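Skuvano Laboratory News
Safety and Operations

Grip loss on the two-arm station: findings and interim measures

Members will be aware that work on the two-arm manipulation station was suspended for part of August following an unplanned release during a pouring trial. The review has now been completed, and this item sets out its findings for all staff, students and visiting researchers who use the station.

The release occurred on trial 2514 of the current series. The right arm had lifted the kettle and begun to tilt it toward the cup when the gripper opened without a command from the operator. The kettle fell a short distance to the table and rolled against the opposite gripper. It had been filled with 245 millilitres of water at room temperature, in keeping with the laboratory's standing rule against heated liquids. No one was hurt. Water reached the edge of the table and a small quantity ran down toward the floor-level power distribution unit, which tripped as designed.

The operator pressed the emergency stop promptly and the arms held their positions. The review commends this response. It also notes that the stop did not, and could not, prevent the spill, as the gripper had already opened by the time the button was reached.
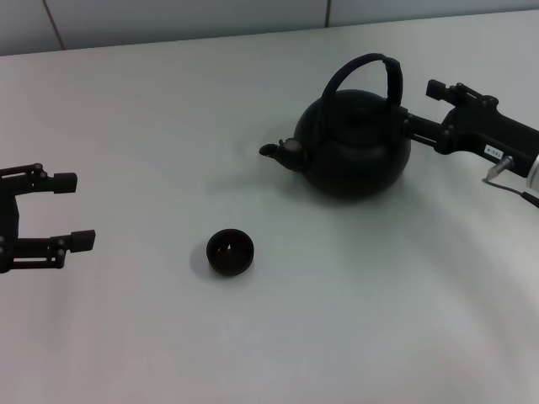

The cause was traced to an intermittent connection in the right gripper's cable. At certain wrist angles the cable was drawn tight, and the supply to the gripper controller dropped out for a fraction of a second. On recovery, the controller carried out its start-up routine, the first step of which is to move the fingers to the fully open position. The arm itself is powered separately and did not register a fault, so the motion program continued as though the kettle were still held.

The Duvton logging software had recorded nearly 20 such interruptions over the preceding weeks. Most took place while the gripper was empty and had no visible effect. They were stored as routine notices and did not appear on the operator's display. The review considers this to be the most serious of its findings. A fault of this kind should have come to the laboratory's attention well before it occurred with a load in the air.

Josée Fortin, who chaired the review, has asked that the following measures remain in force until further notice:

Both gripper cables are to be inspected at the start of each session, with the wrist turned slowly through its full range.

The start-up routine has been changed so that the fingers hold their last position after a loss of power. Opening now requires a separate command from the operator.

Any interruption to a gripper's supply will halt both arms and sound the station alarm.

Pouring trials are to be run with an empty kettle until the revised routine has been signed off. Heated liquids remain prohibited at all times.

The power distribution unit has been moved to a raised bracket on the far side of the safety line.

Replacement cables with a longer service loop have been ordered through Jukier and will be fitted to both arms. The older single-arm station in the Ortuño Room uses a different gripper and is not affected, although its logs are being examined as a precaution.

Users are reminded that an unexpected movement or release must be reported on the day it occurs, even where nothing has been damaged – including cases in which the trial was later completed. Reports may be left with the operations desk or entered in the station logbook. The full review, with the relevant log extracts, is available from the same desk on request.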